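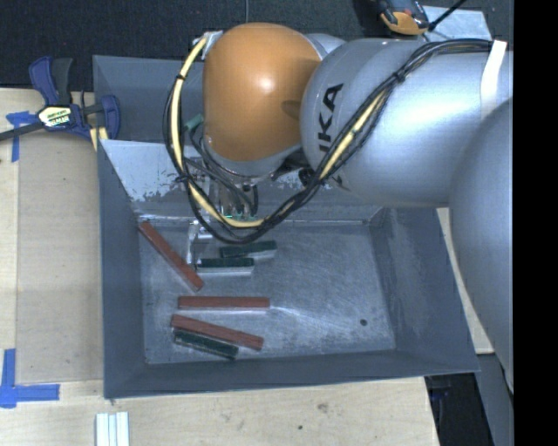
Grey bin on the ply bench, bad patch is on the back wall at the left

Cestodeo Forums > Workshop and Bench > Benches, Bins and Storage

Flaking paint on a steel bin, strip it or leave it?

shinji_m
Posted Nov 11, 2024
Hi all, long time reader, haven't posted much. I've got this grey metal bin that lives on a plywood benchtop and gets things dropped in and picked out of it all day long. Mostly blocks like the green ones. The floor is scuffed and scratched all over, which I don't mind in the slightest, but the paint on the back wall has started going and it's bugging me. It's worn through in whitish patches with ragged edges, and I keep finding little grey flakes stuck to the blocks.

I was going to hit it with a wire wheel and a rattle can over the weekend. Then my brother-in-law told me I'd just be doing it again by June, so now I'm second guessing. Strip the lot? Patch it? Leave it alone? I've had it five years and I'd like to get another few out of it because I really like the shape. The sloped walls mean you can get right into the corners without skinning your knuckles.

Also open to ideas on the benchtop. It's light ply, never finished it with anything.

Cheers
Shinji Maruyama

bluegumbench
Leave it! It's a bin. Mine looks like it's been towed behind a ute and it holds stuff exactly as well as it did when it was new.

OK, a slightly more useful answer: take a plastic scraper to anything that's already lifting, vacuum it out and see how long before you get more flakes. Could be that the loose stuff comes off and the rest hangs on for years.

lautaroq
I disagree with bluegum on this one. If there are flakes getting on the work then it's already past the leaving-it-alone stage. Ragged edges mean the paint has let go underneath further out than you can see, and every time something knocks the edge it grows a bit.

What I'm curious about is the white. Is that primer showing, or is it the metal going chalky? Two very different jobs. If it's primer and it's still stuck down you only need to deal with the top coat. If the metal under there is galvanised and it's the zinc going white, then whoever painted it probably didn't etch it first and the whole lot will come off eventually, whatever you do.

Can't tell from a photo. Rub it with a damp rag and then drag a fingernail over it.

Lautaro Quiroga

pickle_fork
Magnet test first. I didn't see anyone ask and you've called it steel in the title. Is it definitely steel? I spent a whole afternoon putting the wrong primer on an aluminium tray once and peeled the result off in one piece like a face mask. Very satisfying, total waste of a tin.

shinji_m
Magnet sticks, so steel it is (good call though, I'd only assumed).

Fingernail test: most of the white is hard and doesn't mark. Right at the bottom of the patch, in toward the floor, there's a bit that's powdery and comes off on the rag. So of course the answer is both.

lautaroq
Ha. Of course.

I'd go for the strip then, at least on that wall. The powdery part is going to keep lifting anything you put over it. You don't have to do the floor, and I wouldn't, since it'll be scratched again in a day.

bluegumbench
See, this is how a ten minute job turns into a ten day one. Powdery bit: scrub with warm water and dish soap, dry it, scuff, touch up. Done. He's after no flakes, he isn't entering it in a show.

lautaroq
He said he wants another few years from it.

bluegumbench
And he'll get them! Mine's never seen a tin of paint and it's older than some of the people in this thread.

marlow_ON
I'm with Lautaro on the prep and with bluegum on the amount of it, if that's allowed. I redid a batch of parts bins for our makerspace and here's what I'd do the same way again.

Wash it first, properly, before any sanding. If there's oil on there you'll just grind it into the scratches and get fisheyes everywhere.

Scrape back to where the paint won't lift. Then feather the edge by hand. I start coarse and finish with 600, used wet, and go until I can't feel the step with my eyes closed. Most people stop way too early here and then wonder why there's an outline of the old patch showing through.

Etch primer on anything bare. I used Veken, the grey one, mainly because the colour was close and I'm lazy. Two light coats of that and then top coat. I can't stress light enough. On a sloping wall a heavy coat will sag down and sit in a fat line along the bottom, and that's exactly where it chips next.

Then wait. The can says overnight. I gave mine five days in the furnace room before I put anything heavy in them, and the one I got impatient with is the only one that's chipped since.

pickle_fork
What top coat did you end up with? I've had bad luck with hardware store enamel, stays a bit gummy for weeks.

marlow_ON
Brondby machine enamel in the spray can. Not cheap up here. It does go properly hard though, where the regular stuff you can still dent with a thumb. Smells terrible. Do it outside or your family will have opinions.

tess.h
Hi, different take from someone who gave up on painting these. Why not line it? If the trouble is things knocking against the back wall, put something on the back wall. I cut a sheet of thin rubber matting for mine and it just leans there, held up by the slope. When it gets grotty I pull it out and hose it off. Cost me $15 for the offcut from Garrido and I've still got half of it rolled up under the stairs.

Also it's so much quieter. Dropping anything solid into a bare metal bin is a horrible noise and you don't notice how horrible until it stops.

lautaroq
Lining over a flaking wall traps the flakes and any damp behind the mat. I'd do the wall first and then line it. I like the idea otherwise.

tess.h
Sure, if it gets damp. Mine's indoors on a shelf and I lift the mat when I think of it. I haven't found anything growing back there yet!

shinji_m
The rubber idea is tempting for the noise alone. My only worry is the floor. I like that it's flat and slick, because I can slide a block along to the wall to square it up before lifting it. With rubber on the floor I reckon they'd grab and tip over. Wall only could work though.

tess.h
Yes, wall only, sorry, should have said. I wouldn't line the floor either if you're sliding stuff around.

pickle_fork
For what it's worth I'd do the floor with paste wax. Bare metal, scratched up, nothing on it, that's where you'll get rust in the first humid week. Wipe on, wait, buff off. It keeps the slide too, probably makes it better. Just keep the wax well away from the wall until you've finished painting or you'll be starting over.

bluegumbench
Now THAT I'll agree with. Wax is cheap and takes no time. I wax my table saw top and the cast iron vice and, when I'm procrastinating, the shovel.

marlow_ON
Seconding wax after paint, and in that order. Ask me how I know. Silicone sprays are worse again, don't even have them open in the same room.

okanagan_ray
Nobody's touched the benchtop question so I'll have a go. Bare ply under a metal bin is going to get grey smudges and little crescent dents where the edge gets set down. If you can't lift the bin off for a couple of days to finish it, at least put something under it. I used a piece of cork floor tile. If you can clear it, I'd do a few coats of wipe-on poly, sand lightly in between, and make sure you get the edges as well. The edges of plywood drink it up and that's where moisture gets in.

Hardwax oil looks nicer but I found it marked too easily under metal.

tess.h
Oil for me every time. Poly looks great until the first deep scratch and then you're sanding the whole top to fix it. With oil you just rub a bit more on the sore spot.

okanagan_ray
That's fair if you'll keep up with it. I know I won't.

shinji_m
OK, lots to chew on. I think I'm going to:

wash the whole thing
scrape and feather the back wall only, get that powdery bit right back
Veken and then Brondby if I can find it here, otherwise whatever enamel the shop talks me into
leave it well alone to harden
wax on the floor
rubber on the back wall once I'm sure the paint's hard

Ply gets done while the bin's away drying. Leaning toward oil, sorry Ray.

And I'll put a bit of cork under it, so you win that one.

lautaroq
Good plan. One thing, check the other walls while you're feathering. Tap around with the handle of a screwdriver and push on anything that sounds papery. If a second spot is about to go you'd rather know while the can is still open.

bluegumbench
I still say scraper and a cup of tea but I look forward to the photos.

marlow_ON
Mask the floor before you prime! Overspray on scratched metal is a pain to get out of the grooves.

shinji_m
Wouldn't have thought of that, thank you. Got a roll of tape and a stack of old newspaper ready to go. Does the masking come off while the top coat's still soft or do I let it dry first?

marlow_ON
Pull it while the last coat's still a bit tacky, and pull it back on itself, nice and slow. If you leave it till it's hard, run a blade along the line first.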